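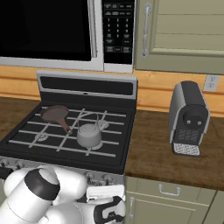

Figure 2. The simulated kitchen, with the arm at the front of the range. The pan and the kettle-like pot are both movable objects.

4.1 A kitchen we could afford to break

The arm described in Section 3 lives in a shared workshop in Drostitz, between a lathe and a shelf of other people's unfinished guitars. The workshop has no stove, and after one look at our early trajectories the other members made it clear that it would not be getting one. We therefore built the kitchen in simulation (Figure 2) and kept the real arm for the tests in Section 5, where the worst it could do was dent a plywood box.

The layout loosely follows the kitchen of the second author, Manon Robichaud, who would like it recorded that her own cabinets are not sage green. The range, the microwave over it and the counters on either side are fixed to the world. The cookware is free to move, and in the first weeks it moved a great deal. A collision mesh that was slightly too generous left the frying pan hovering above the grates, from where it would drift toward the wall with what we can only call dignity. Replacing the mesh with a set of simple convex pieces cured this.

The knobs took longer. Each is a hinge joint with friction and a soft stop, and our first friction value was copied from a cabinet door. The gripper could turn a knob by brushing past it, which did wonders for our success rate until Diệp Mai watched the replays. We raised the friction until a deliberate grasp was needed, and the success rate went back to being embarrassing.

Demonstrations were collected by teleoperation, using a handheld controller that Vy Hoàng had built for another purpose and has since asked to have back. We recorded 827 episodes and kept 581. An episode was dropped if the operator let go of the controller, if the pan left the cooktop, or if the gripper ended up inside a solid object. The last of these is a convenience that real hardware does not offer.

We varied the starting pose of the arm and the positions of the pan and the pot, and left the espresso machine alone. No task involves it. It was included as clutter, and the policy learned to keep clear of it sooner than it learned anything we had asked for.

Training ran for six days on the one workshop computer with a suitable graphics card, which is also the computer that drives the laser cutter. Checkpoints were saved every hour, a schedule we adopted after the first power cut in October.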